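Robot club simulation challenge, day one of the final push. I'm posting as we go so sorry in advance for the spelling. June 23, 2024 is going in the logbook as the day we finally stopped arguing about team names and got some code running.

We are Team Stindullow. It's the name of a field behind the sports hall. Don't ask me, I voted for something else.

The task if you missed January's posts - two arms, one table, a white box with a handle on its side, get it open. All in the simulator. You get scored on the opening and you lose marks for shoving the box about. 4 teams in our heat, 3 attempts each, best one counts.

Ademir Andrade has been on the grasp code since first thing and hasn't had lunch. Somebody bring him a sandwich. 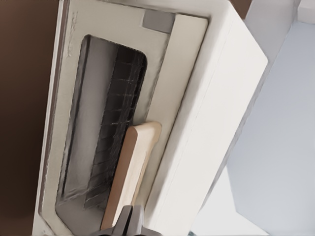 So anyway the big row this morning was speed. Ademir wants slow and careful, I want it done before the time limit runs out. We've split it, quick for the big moves then a crawl for the last bit before contact. Feels obvious now. Took us two hours and one sulk.

Run number 1499 on the counter btw. Most of those were me forgetting to change the file name and starting the same one agian.

Wallemell are in the same heat and they've gone for one arm only, the other one parked the whole time. Bit jealous. Half our bugs are the two arms having diferent ideas about who goes first.

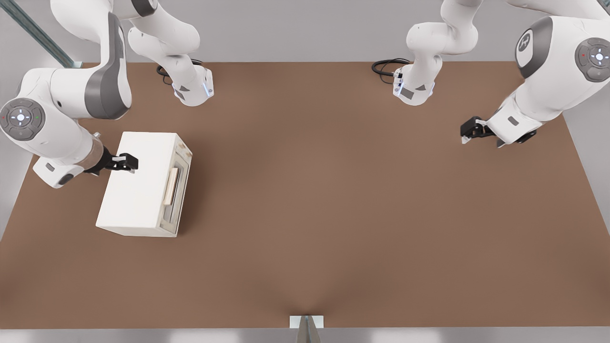
Our plan for the second arm is simple, maybe too simple. Left does all the touching, right stays out of the way until it's called. You can see how that works out, left gripper right up against the top edge of the box and the right one hovering with its fingers open over bare table. Fagundes (our mentor's nickname for the planner script, it stuck) is supposed to decide when to call it in. So far Fagundes is shy.

Top edge contact is a thing we keep talking about. Push on the lid to steady the box, fine, but then that arm has to let go and come all the way round to the handle. Costs time. Might drop the steadying altogether and take the hit on marks if the box slides.

Also the handle is on the end of the box so the wrist has to turn back on itself to get there. Joint limits. So many joint limit warnings. I see them when I close my eyes
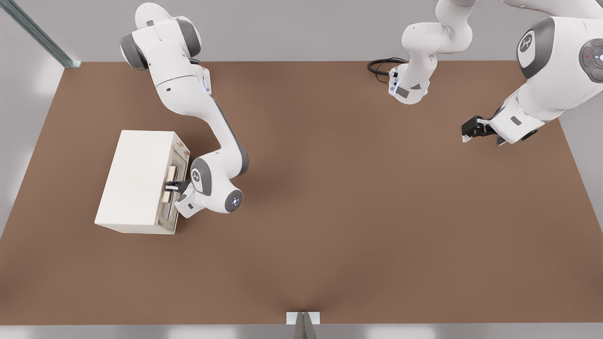 Someone in the replies asked, do you have to use both arms to score? No rule says so, one arm can get full marks, but there's a small bonus if the second one does something useful and the judges get to decide what useful means.

We want that bonus. Wallemell aren't even going for it so it might be the gap between us.

Things still on the list - fix the grasp height, tidy the log output, write the one page summary that was due yesterday (oops). Veveck, the lab laptop, is running the overnight batch with the lid open and a note taped on saying DO NOT SHUT. Last time somone shut it.

Ademir got his sandwich. Cheese. Back to it, more tomorrow if the batch finishes.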